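About Cindum

Cindum is a small company that sorts and clears household odds and ends. We work at the table, in the customer's home or in our own room in Jadov, and we deal with the small stuff: batteries, cords, rubber bands, loose screws, dead pens, keys without locks, the contents of the drawer that no longer closes. Furniture and large appliances are outside what we do. If you need a sofa taken away we can give you the number of Magagula, a hauling firm we have worked next to for years.

The company was started by Svetozár Matoušek, who spent a good part of his working life in a hardware store and got tired of selling people things they already owned. He began by helping customers go through their drawers after closing time. The store later changed hands and he kept the drawers. He still runs the company and still does a lot of the sorting.

How a job works

You bring us a box, or we come and empty the drawer into one. Everything goes through a table with a cloth on it. We use checked or gridded cloths when we can. Small parts don't roll as far on fabric as they do on a bare top, and the squares make it easy to keep one group of items apart from the next. The pink cloth has been in use the longest and has been washed more times than we can say.

Batteries are taken out first. They get set down away from everything else, and certainly away from coins and paper clips. Customers often tell us a battery is "probably still good." We test each one before deciding. The good ones come back to you in a case and the rest go to the battery drop-off.
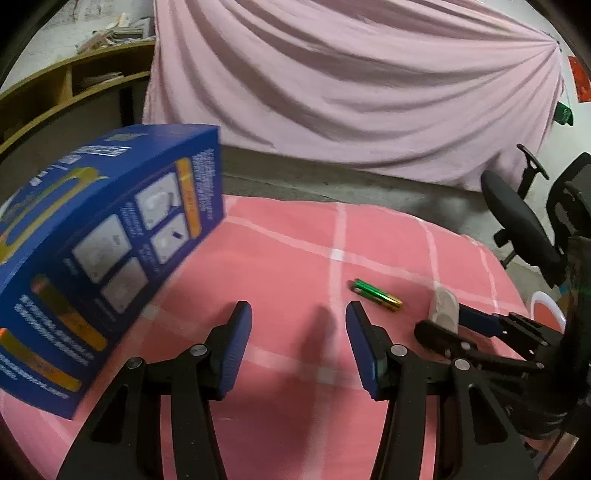
After the batteries we pull out anything sharp, then anything that leaks or is sticky. What is left is the bulk of the job. We sort it by use and not by size, so picture hooks end up with picture wire, and spare fuses end up with the flashlight. Things we can't name go into a dish, and we go through the dish with you at the end. Please don't feel bad about the dish. Every household has one.

A single kitchen drawer usually takes us around 2 hours. A full desk can take most of a day. We quote by the container, and the price doesn't change if the container was fuller than it looked.

What we keep and what we don't

We don't keep or resell anything from a customer's box. Items are returned, recycled or thrown out, and you decide which. Papers with names, account numbers or addresses are put in an envelope unread and handed back. Photographs are treated the same way, including bad ones.

Rubber bands are a special case. Old ones go brittle and stick to whatever they were holding, so we discard them unless you ask us not to. The same goes for dried-out tape and for sauce packets, which turn up in desks as often as in kitchens.

Flat strips and short cables take longer. Some of them are packaging and some belong to a device you still own, and it can be hard to tell which without the device at hand. If you are bringing us a box, it helps to bring a list of the electronics you have at home. A handwritten list is fine.

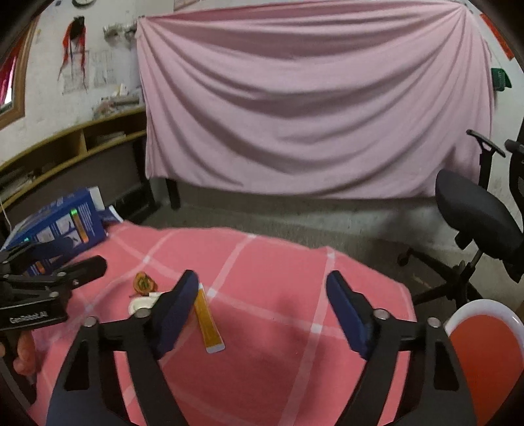
Bowls and cardboard boxes are what we use most for holding groups while we work. We have tried plastic trays with dividers and went back to bowls. They are easier to pick from, they can be washed, and people tend to have some in the house already. When we work at your home we will ask to borrow 3 or 4 and will wash them before we leave.

Munia

Munia is our class for people who would like to do their own sorting. It is held in the Jadov room and began in March with a group of neighbors. You bring one drawer's worth of things and work on it at your own place at the table, with one of us nearby for questions. Cloths, bowls and labels are provided. The fee is 59 per person, which includes a battery case to take home. Children are welcome with an adult, but we ask that they stay out of the battery step.

Coming to see us

The room is up one flight of stairs. There is no elevator, so call from the street if you have something heavy and we will come down for it. Please tape loose lids shut before you carry a box over.

Last updated: 2022-08-30

Sign up for our newsletter to hear about new Munia classes. You can unsubscribe at any time.

This site uses cookies to remember your settings. Accept | Decline

© Cindum, Jadov. Contact | Privacy | Back to top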